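Minutes, chores and small-jobs working group, Ekpo building, ground floor
Meeting of 09/02/2020. Started late, room key.

Present: six. Two on the phone, one of them dropped off in item 3 and came back for item 5.
Apologies: Vesier (both reps), Carimach service desk.

1. Last minutes
Agreed. One fix: July minutes say the towel folding trial was "finished." Should say "stopped." Corrected on the master copy.

2. Matters arising
- Jistik license renewed, paid from the July budget.
- Parts order from Carimach came in short. Cable ties and sleeve OK, spare fingers not in the box. Chased twice. Chase again.
- Shelf stocking write-up still with Vesier for comments. No comments yet. Agreed we send it out at the end of the month with or without.

3. Where we are on the chores question
Long item, took most of the hour.
Question from the store partners is still the same one: can we hand over any of the small back-room jobs this season, yes or no. They don't want a maybe. Discussion of what we can say with a straight face.
Logged runs to date, all chores together: 1,982. Of those 253 are flower sorting and vase work. Rest is mostly bins, cups, towels.
View from the bench side: rigid things with one obvious place to grab are close to usable. Cups, boxes, bottles. Slow but OK with a person nearby. Soft or tangled things are not. Towels still bad. Flowers somewhere in the middle and everybody had an opinion.
View from the shop side: a florist's helper does a mixed bunch in the time it takes us to get one stem up. So speed is the whole thing for them. Bench side doesn't agree, says a slow machine that runs after closing is still worth having, if you can leave it alone. Can we leave it alone? No. Not yet.

4. Flower task
Setup as now: two arms, one each side, mixed bunch lying on the left of the table, red vase and purple vase at the back right. Artificial flowers only, artificial stems are stiffer than real ones and we should keep saying so in anything that goes out.

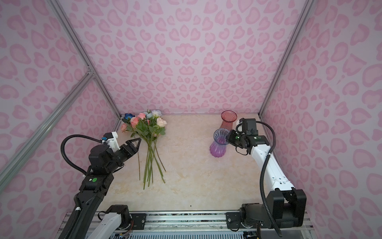 Main points raised:
- Reach. Bunch and vases are a fair way apart so one arm has to carry across, or hand over. Handover is the weak spot. Of 129 runs with a handover in them, 16 went through with no help from the operator. Not a number to put on a slide.
- Vases. Glass. Worry about knocking one over if the fingers come in low. Suggestion to go to plastic for practice runs, objection that then we're not testing the real job. Left open.
- Two vases close together makes the back one hard to get at. Could spread them out. Shop side says vases are never spread out in a shop, leave them. Agreed leave them.
- Order of stems. At present operator picks. Someone asked for longest first, someone else for whatever is on top. Try both, same bunch, write down which is less fuss.
- Wall print. Asked again if a busy pattern behind the flowers is a problem for the software. Bench side thinks it's fine and more like a real kitchen than plain gray anyway. No change.

Side discussion on whether "put flowers in a vase" is even a chore people want rid of. Shop side: stripping leaves and cleaning buckets are the jobs people hate, arranging is the part they like. Fair point. Bench side says buckets mean water and we're not doing water near the wiring. Noted, parked.

5. Tangled stems
Biggest single time loss and it got its own item this time. Stems wind round each other and a leaf hooks on the next one, then you lift one and get three. A person gives it a little shake and a turn without thinking. Our arms don't have a shake. Well they can shake but it's the operator doing it.
Wrist view is good for this, better than the overhead. You can tell which stem is between the fingers and what is crossing it, as long as the blooms don't fill the whole picture.
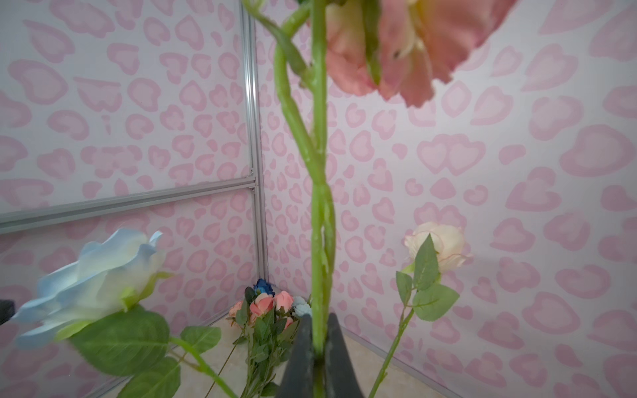 Asked if gripping lower down helps. Bench side says yes for control, less risk of crushing petals, but the head swings more once it's up and you need more height to clear the vase rim. Grip in the middle and leaves get in the way. No agreed height. Operators to use thier own judgement for now and note what they did.
Proposal: second arm holds the bunch down while the first one pulls. Liked by most. Uses up the arm that would be waiting at the vase, so slower overall. Try it for one session before argueing about it more.
Proposal: pre-sort by hand so that nothing is tangled. Shop side against, that's the chore done by a person. Dropped.

6. Answer to store partners
Draft wording, to be tidied up:
"Cups, boxes and bottles, supervised: ready for a trial in one store. Flowers: can be done with an operator driving, not unattended. Towels and anything wet: no."
One person wanted "no" changed to "not this year." Left as no.
Jistik to be told before the partners are, same day is fine.

7. AOB
- Bench left powered on over a weekend again. Switch is behind the door. Please.
- Ekpo want the ground floor back for two days for painting, dates to follow.
- Leaves coming off the artificial stems, need a new bunch before long. Same mix of colors if possible so the runs compare.

Actions
Carimach spare fingers, chase: parts desk
Stem order comparison, longest first against top first: bench
Hold-down session with second arm: bench, before next meeting
Grip height column added to run sheet: bench
Partner wording tidied and sent round: shop side
New flowers: whoever is near the craft store
Plastic vase question: carry over

Next meeting same room if painting is done, otherwise upstairs. Closed ten minutes over.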